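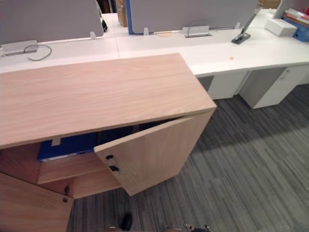 *The oak-look cabinet by the long desks, one door open, blue binder lying on its side.*

Notes from the November office meeting, typed up by me (Fathima) over lunch, so forgive the crumbs. We started at 10:15 with me, Bautista, Surachet, Upendo and, from the second half of item 2, Gervasio, who was stuck on a call with Montecinos.

**1. Last time's notes**

Everybody was fine with them except Surachet, who wants it written down that he offered to *look at* the coat rack and did not offer to *fix* the coat rack. Written down!

**2. The cabinet**

This took most of the hour, and I'm a little embarrassed by how much I enjoyed it. The question was what the cabinet is for now that the Flavell paperwork has gone to storage. Bautista would like it to be supplies only: paper, toner, envelopes, the good tape. Upendo wants to keep at least one side for binders, because she's the one people come to when they can't find the lease, and she's tired of saying "try the other cabinet" when there isn't one anymore.

We went back and forth and ended up with a split. Binders go behind one door, supplies behind the other, and Upendo picks which is which (she'll tell us by email). Binders are supposed to stand up with the spine label facing out. The blue one was lying flat when we looked, and I'll say it was probably me. I'm going to put it back properly and print a new label for it while I'm there, in a type size a person can read.

Then keys. Both doors have a key sitting in them all day, which is handy right up to the moment somebody walks off with one in a pocket. Gervasio joined us about here and said that at his last place they hung keys on a hook inside the kitchen. Bautista said then everyone knows where the hook is, so what's the lock for? Fair point, and we talked about that longer than it deserved. For now the keys stay in the doors during the day, and whoever closes up takes them out and puts them in my top drawer. Surachet will ask the furniture people at Juvance what a spare set costs. He has the order number already, 2611, from when we bought the thing.

Also, please push the door shut after you've been in there. I've caught my hip on it twice this month.

**3. The long desks**

Upendo asked if the gray screens down the middle could come off, so people on opposite sides can talk without standing up like meerkats. I like mine, I have to say. I pin things to it. Surachet likes his too, mostly on phone days. We agreed to try it with one pair of desks for a couple of weeks and see who complains first. The little clips that hold the screens to the desktop need to go in an envelope with a name on it, since I know us.

Cables came up again. There are ports in the desktop for a reason, and Gervasio would love it if the loose loops got fed back down through them. He's happy to do it himself if everybody clears their stuff by 4:30 the day he picks. Bautista asked for 30 minutes' warning before anything gets unplugged, after last spring.

**4. Money**

Small stuff only. We have $59 left for bits and pieces until the new year. Label tape comes out of that, and so do spare keys if Juvance is reasonable. The Grendamura people still owe us a credit for the returned chair. Upendo is chasing it.

**5. Anything else**

Bautista wants the window by the printer looked at. Surachet says it's only stiff.

**Who's doing what**

- Me: blue binder, new label, drawer for the keys
- Upendo: pick the binder side, chase the chair credit
- Surachet: price on spare keys (and a *look* at the coat rack)
- Gervasio: cables, choose a day
- Bautista: envelope for the clips, window

We finished at 11:20. Next one's in the same spot, and it's Gervasio's turn to bring something to eat.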